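Fetow bench comparison

The Fetow bench comparison is a gripper and camera trial on used desktop computers, run to find out which parts of a repair job a single arm can be left to do. Two controllers (Muvgate and Stidus) and two finger sets were tried, all on the same arm. Named after the Fetow workshop, where the bench stands. Started in October.

Background

Earlier trials at Fetow used loose blocks and pegs. Easy to hold, easy to see - and not much like a real job. Computer parts are small, shiny and sit deep in a metal box, so the finger shape and the camera position matter a good deal more.

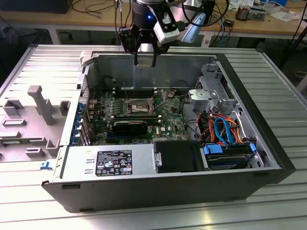 Finger sets are compared on reach first, grip second. The Lebrun set is longer and thinner, the Stidus set shorter with a flat pad. Both are parallel types and open to 78 mm. Tower cases are laid on their side with the panel off, so the fingers come straight down and have to clear the upper rim of the chassis before they get near the board. Long fingers clear it with room to spare but bend slightly under load. Short ones dont bend, but the wrist gets close to the metal.

Camera position

Fixed camera for the whole bench, wrist camera for the close work. The fixed view is good for finding the case and poor for anything under a bracket. Wrist view is the other way round, and loses the wider layout once the arm is low. Both feeds go to the controller at 20 frames a second.

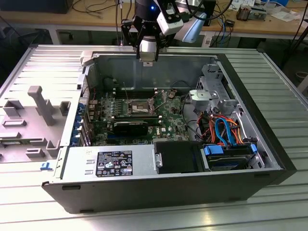

Tower on the ribbed platform, removed panel to the left, gripper over the rear edge.

Controllers

Muvgate is the older of the two. Plans the full path, then moves. Stidus corrects as it goes and is slower to set up - 80 test points for calibration, all of which have to be redone if the camera mount is knocked. Same speed limit for both, 300 mm per second in free air and far less near the case.

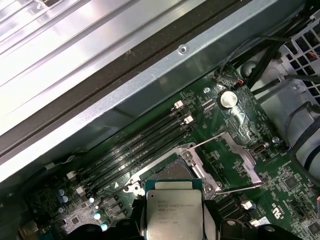 Processor handling is the hardest task in the set. A chip has to be held by its edges, kept level and put down without sliding, as socket contacts are easily bent. The Xeon is clamped from both sides with the socket frame open, so the wrist camera gets the chip and the socket in one view. Glare is the main trouble, the bright metal lid can wash out the printed text and with it the cue for which way round the chip goes. A softer lamp is now part of the standard setup.

Scoring

Each run is marked on position, tilt and time. Dropped parts end the run. Touching the chassis dosn't, but it is noted seperately.

See also

Parallel gripper
Wrist camera
Muvgate controller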